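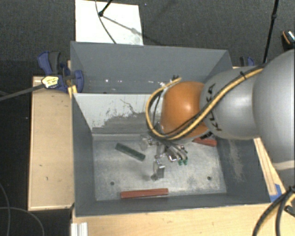
Two reds and a green in the gray bin. Look at the floor of it.

Keep the scuffed bin
by Brigitta Wyss
2018-06-01

Quick one today, I have to be out the door by three and I've been chewing on this all week.

People throw out bins too early. I mean real bins, deep ones, the kind you toss parts and blocks and offcuts in. They get scratched, the bottom goes cloudy, somebody walks past and says that looks terrible, and off it goes. New one ordered. New one looks great until September.

Look at the one up top. Metal floor gone blotchy. Rough dark patches along the back. A long pale scuff down the side wall. And the blocks sit in it just fine. Tall sides, open top, slanted walls. What else do you want from a bin?

I bring this up because of Hofstetter. Small shop, good people, I did their storage for a while. Last year they decided to "refresh" the shelves and got rid of 30 bins in one afternoon. Thirty! Most of them were better than anything I own. The replacements came from Neltell, very pretty, very shallow, straight sides. Straight sides are a mistake. You can't get your hand down flat against the wall, so the last piece in the corner stays in the corner. I've seen people tip a whole bin over on a bench for one lousy piece. Slanted walls give you room for your knuckles. Boring point. I will keep making it.

Then there's the how full question. The Imine catalog, which I read more than I should, always shows bins packed to the rim. Looks generous. Terrible to work from. You pull one thing and four others move, you bang your fingers, you can't see what color is at the bottom. I'd take a few blocks lying any which way on a bare floor over a full load any day. Yes it takes up room. Room is cheaper then digging.

And "any which way" is fine, by the way. I used to be a liner-upper. Every block square to the wall, reds with reds, greens with greens. I spent 14 months at Jondance lining things up at the end of every shift and the first person in the next morning wrecked it in a minute. No harm done, either. A green one lying crooked is still a green one. You can see it, you can grab it. Strong colors do most of the sorting for you, especially against a dull gray background, and that's a reason not to buy the bright yellow bins. Everything dissapears in those.

Where I do get fussy: the corners. Things drift to the corners and stay. If you only check one spot in a bin, check the back one, the one farthest from where you stand. That's where the missing piece is. Has been every time for me.

Someone will write in about dents and cracks. Fine. A cracked wall, out. A sharp edge, out. A hole that shouldn't be there and small stuff falls through, out, or at least use it for bigger stuff. But scuffs? Scuffs are just from things getting put in and taken out. Same with a cloudy floor. Wipe it if it's sticky, otherwise leave it alone.

Hofstetter's invoice for the new set was $272 and I still think about what else that would have bought. A decent bench light, for one. They needed a bench light.

OK, out of time. Letters to the usual address, and if you've got old deep bins you're about to toss, call me first.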